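Category: Projects > Robotics > Home builds > Data

# Handau two-arm drawer set

README, written by Thịnh Kim. Checked by Diễm Diệp.

Handau is our build with two arms on one rail, made in the shared workshop at Ledetti. The set is for training the arms to put small round cases into drawers and boxes.
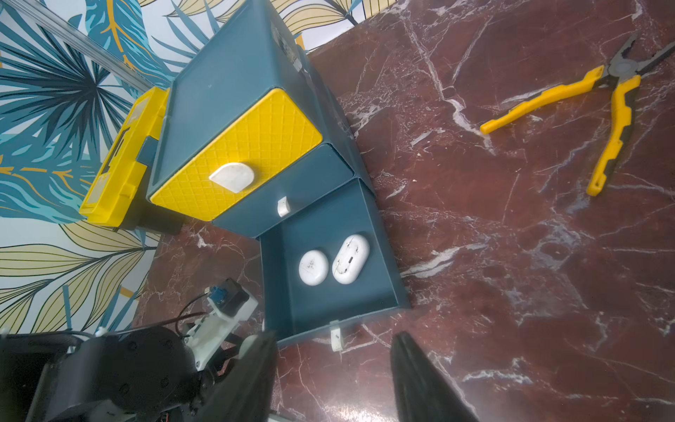
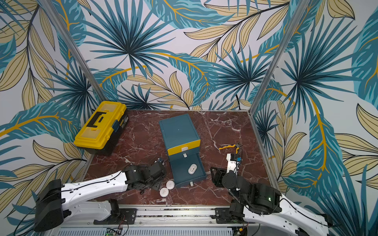 Wrist view first, then the fixed view with the drawer open.

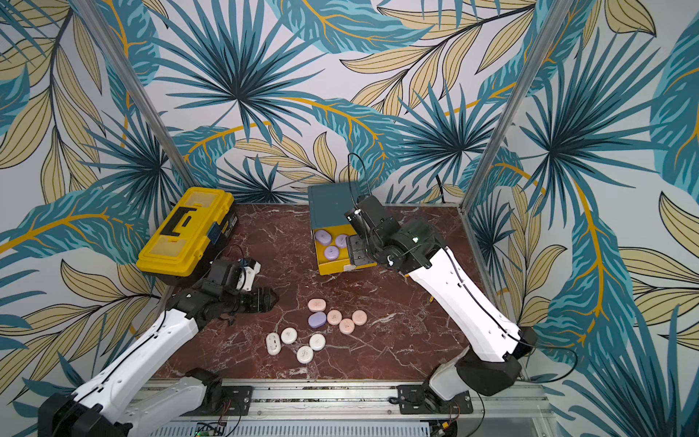
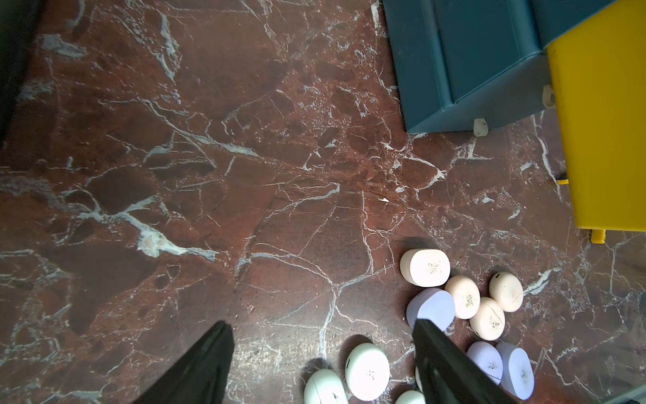 Reading time: 2 min

## Contents

The set has 114 episodes, recorded in March. Each episode is one folder with the video files, the joint positions of both arms and a text file with the task sentence. There are 4 tasks:

- `drawer_in`: put the cases into the open drawer
- `drawer_close`: push the drawer until it is closed
- `box_in`: put the cases into the box at the back
- `sort_color`: bring cases of the same color together

The toolbox and the pliers have no role in any task. If your model reaches for them, please count this as a failure.

## How we recorded

One person guided both arms from a second pair of small arms. We wrote this software ourselves and it is called Akard. Please use Akard version 4 or later to read the files, the older one mixes up left and right.

The walls have a leaf pattern and the floor is marble with many veins. Diễm wanted a difficult background from the beginning, and I agreed after our first model learned only on plain gray.

## Known problems

- In 2 episodes of `box_in` the right arm stops for a long moment. The cause was a cable plug. We kept them and marked them with `pause`.
- White cases are hard to separate from the white veins at low resolution.
- From the wrist, the fingers can hide a part of the cases. Use the fixed view together with it.
- The color names in the task sentences are simple ("pink", "white"). Under the workshop lamps, some pale colors are not easy to name, so do not trust these words too much.

## License

Free for study and for hobby use. For other use, write to us first. If you find a wrong label, send the folder name and the time in the video.

Last change: April 30, 2023

Related
- Khổng: a rail mount for small arms
- Akard: notes on the file format
- Handau: wiring and power

Contact | © Handau project | Back to top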